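Gerthorpe Workshop, electrical bench notebook
June 29, 2024
Entry by: Pranab Pathirana
Present: Akosua Acheampong, Khoa Đào (until lunch)
Subject: switched extension strips, Trolell order; layout of sockets and allocation to benches

Continued from Yayra's entry on the withdrawal of the old unswitched strips. The new strips were unpacked this morning and signed in. There are 16 in the delivery, which agrees with the order. Packing slip is in the red folder. One carton had a crushed corner, but the strip inside it had no marks and the lead was sound along its full length. It has been labelled 9 and kept with the others.

The purpose of today's work was to look over the strips before they go to the benches, to settle which benches receive one, and to write the wording for the label. The electrical tests proper are to be done by Yến Hoàng, who holds the Zuvari tester and the log for it. Nothing in this entry should be read as a test result except where a reading is given.

1. General

Five outlets on each strip, with a separate switch for each. The housing is white, and the switches are white as well. Akosua raised this as a difficulty at the time of ordering and I agree with her now that the strips are in hand: the state of a switch cannot be judged from any distance, and there is no colour on the key to help. Staff are used to the old wall units, where the red line on the rocker shows at once. It is proposed to put a small printed dot on the "on" side of each key. Khoa tried a paint marker on strip 4 and it wiped off with a dry cloth, so adhesive dots are to be tried next. The dots must not overlap the edge of the key.

The switch action is light and the same across all the keys on strips 1 to 6. On strip 7 the second key from the lead end feels stiffer and returns slowly. It does operate. Set aside for Yến with a tag, and not to be issued until she has seen it.

2. Outlet pattern

The outlets are of the multi-standard kind, with a row of three slots and a pair of angled slots to each. We hold equipment with at least three kinds of plug in this room, and this was the reason for choosing the type. The following was found with plugs from the drawer:

Flat parallel two-pin: goes in without effort, sits firmly, slight movement if the lead is pulled sideways.

Angled pin (the two soldering stations from the January purchase): goes in correctly. Firm. No movement worth noting.

Round two-pin: tried on strip 2 only. Loose in the first outlet and better in the others. I would not rely on it for anything that is moved during use. An adaptor should stay on the station for the microscope lamp.

Large moulded adaptors are the main trouble. The outlets are close together, and the charger for the cordless drill covers its own outlet and part of the neighbouring one. If it is placed in the end outlet and turned away from the others it does no harm. Two such chargers on one strip would leave three usable outlets at best. The charging shelf should therefore have a strip to itself and the benches should not be used for charging. Khoa to move the chargers.

3. Load

The rule for the benches stands as before: no more than 1,000 W in total on any one strip, whatever the rating stated by the maker. The limit was set when the old strips were in use and there has been discussion of raising it. I have left it alone. The circuits on the window side are shared with the extraction fans, and the figure was chosen with those in mind.

The small oven (the one everyone calls Lò, from the label Yến put on its door) was checked again, because it had been found plugged into a strip twice this month. The reading on the Zuvari during warm-up was 1,185 W. It is over the bench limit on its own and must go directly into a wall socket. The notice on the oven is faded and will be reprinted with the figure on it. Akosua asks that the notice also be placed at the wall socket, so that the socket is not taken by something else in the meantime. Agreed.

4. Position on the bench

Strips are to lie flat, face up, at the back of the bench, with the lead leaving towards the nearest wall socket and not across the working area. Last year's practice of hanging strips from the front rail by the lead is not to be repeated. Where the bench backs on to another bench, the strip may be fixed to the upright, provided that the keys can be reached without leaning over equipment.

Swarf and cut wire ends are the chief concern on benches 2 and 3. The slots face upwards when the strip lies flat and anything small may drop in. Blanking covers were looked for in the stores and those we have are for the old pattern and do not fit. Trolell to be asked whether covers exist for this one. Until there is an answer, benches 2 and 3 are to have their strips fixed to the upright with the face vertical.

5. Labels

Wording agreed with Akosua:

GERTHORPE WORKSHOP. BENCH USE ONLY.
MAXIMUM 1,000 W IN TOTAL.
SWITCH OFF EACH OUTLET BEFORE REMOVING THE PLUG.
DO NOT CONNECT TO ANOTHER STRIP.

The label goes on the underside near the lead, with the strip number repeated on a tag around the lead itself. Our first idea was to put it on the upper face, but the space beside the outlets is narrow and a label there would creep over the keys. The asset series continues from 3,001, so strip 1 takes that number and the rest follow in order. Please do not begin a separate series for the tags, as was done with the lamps.

White switched strip, outlets and keys.

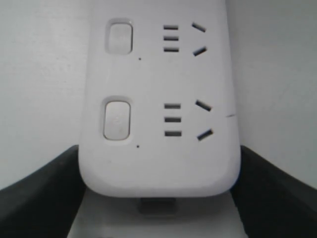
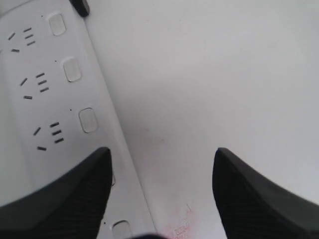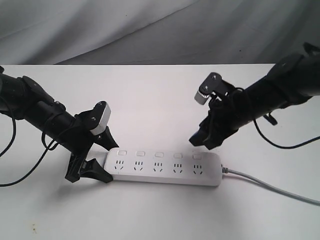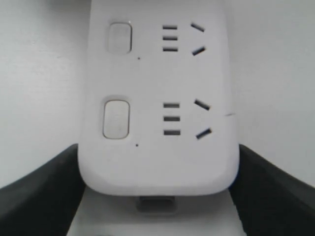

6. Allocation

Bench 1: two strips. Bench 2: one, fixed. Bench 3: one, fixed. Bench 4: two. Bench 5: one for the present, as half of it is given over to the vices. Charging shelf: one. Store cupboard office: one. The remainder stay in the cabinet, including strip 7, which is not to be counted as a spare until it has been passed.

Yayra asked by note whether the teaching room could have two of the remainder. I have no objection, but the teaching room is looked after by the main office and they will want the strips entered in their own register. She is to speak to them first. The strips should not be carried over there before the entry has been made.

7. Outstanding

Yến: earth continuity and insulation on all strips, then strip 7 separately. Results in the tester log, with the asset number and not the bench number.

Khoa: chargers to the shelf. Adhesive dots, white on white is of no use, please buy a dark colour. Remove the paint marker from strip 4 completely.

Akosua: notices for the oven and the wall socket. Letter to Trolell concerning the covers, and concerning the stiff key if Yến finds against it.

Pathirana: brackets for benches 2 and 3. The ones in the drawer are slightly too narrow for the housing and I would prefer not to force them. Will measure again and ask stores for the next size.

The old strips are in the crate under bench 5 with their plugs taped over. They are awaiting disposal and must not be borrowed, even for a short job.

Cabinet key returned to the hook, 16:40. P.P.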